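Subject: Re: [puppetfilm] Judar subtitles, second disc

Hi all,

Sorry for going quiet, we moved apartments in March and my DVD drive only came out of its box last week (under the curtains, of course). But I've now been through all seven episodes of Judar with the new English subtitles and I'm so happy with them! The songs especially. I grew up with this show without understanding a word, my grandmother just put it on and left the room, and it's very strange to find out the badger was complaining about rent the whole time.

A few things before we lock the files. I've sorted them by how much they bug me.

1. Timing on episode 4. Everything after the ferry song runs late, by nearly two seconds toward the end. I think the Neller disc has the longer title card and the old TV recording doesn't, so if you timed it to the recording that would do it. Shifting the whole block fixed it for me. The lines before the song are fine, leave them alone.
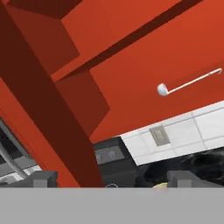

2. The miller's name. He's Haugen in the first three episodes and then "Old Haugen" from there on. In the original he has the same name all the way through, as far as my ears can tell. I vote for plain Haugen.

3. The wordless episode. I know there's no dialogue, but there are two signs and a letter, and the letter is the entire plot! My nephew watched it with me and had no idea why the goat was crying. Could we put the letter in as one long subtitle? It stays up for ages.

4. Credits. The song lyrics deserve a line of their own. Right now they're lumped in with the translation.

I also have the picture quality question. The Stultaton release is brighter but they cropped the top, so you lose the moon in the opening shot, and I love that moon. The Neller disc is darker and has that green tint, but it's all there. I'd rather have the moon. If somebody owns both and wants to compare the forest scenes, please do, my TV isn't a fair judge. 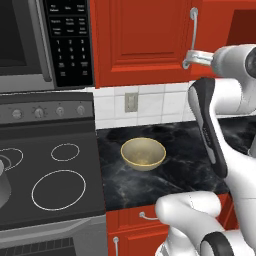 On Aug 7, 2023, Solveig Sjöberg wrote:

I would leave "Old Haugen" in. It is his father in the later episodes, with the same puppet in a gray beard, and the children call him grandfather once at the well. Without the "Old" nobody will follow the inheritance business in the last part. On the other points I have no strong feelings, except that the ferry song must rhyme. I spent 44 evenings on that ferry song.

Okay, the father! I completely missed that. I thought he'd just been left out in the rain. Item 2 is withdrawn and I'm going to watch the well scene again tonight. And the ferry song rhymes beautifully, don't touch it, I only want to move it. 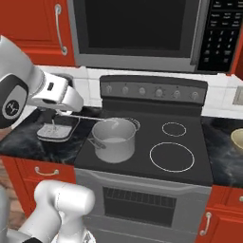 Arm at the stove with the silver pot, computer render

One more practical thing. The subtitle file for episode 6 has 880 lines, which seemed like a lot for such a short film, and when I looked the second half was in there twice. My player shows both copies stacked on top of each other. I've cut the double and I'll send the clean file to Maj-Britt Forsberg with the shifted episode 4, unless anyone shouts.

Does anyone have the 2000 reissue booklet, by the way? Mine is missing the page with the voice cast and I'd like to get the goat right.

Bye for now,
Annika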